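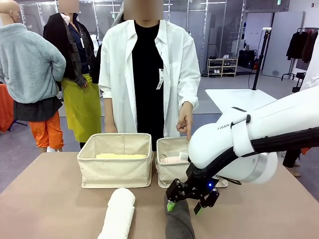 Figure 4. Right arm closing on a rolled cloth, with the baskets behind.

Section 3: Your first towel-sorting run with the Odton Table Kit

By now both arms should be bolted down and through their self-check, so you're ready for the part most people bought the kit for! Please read the whole section before you start, even if you've used one of our older Prondex kits, as the order has changed a little.

1. Clear the tabletop of anything you don't want picked up. Cups and phones are the usual culprits.

2. Set the baskets toward the back of the table with the open tops facing up. Keep them at least 15 cm from the table edge.

3. Roll each towel snugly and lay it near the front, leaving a gap on either side so the fingers can come down without catching its neighbour.

4. On the control screen, open Jeria and choose Soft Goods. Leave the speed at 80 for now — you can raise it later, once you have a feel for how the arms move.

5. Press Start and stay within easy reach of the emergency stop. 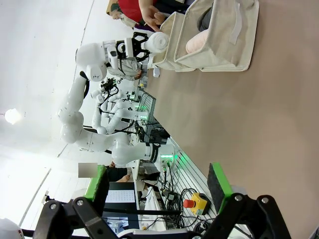 6. Let the arm finish its release and lift clear before you straighten anything in the basket. It's very tempting to help, we know, but a paused arm can start up again without a sound.

CAUTION: Keep hands, lanyards and loose sleeves away from the fingers whenever the program is running. Do not load any item over 400 g.

Note: If a towel slips, roll it a bit tighter and try again before you change the grip setting. Geum-ok Son on our support desk has a helpful page of grip values for fleece, terry and canvas, and she's happy to send it along if you ask. Replacement fingertip pads are $199 a set, colour as supplied.

When you've finished for the day, choose Park and wait for both arms to settle before switching off at the wall.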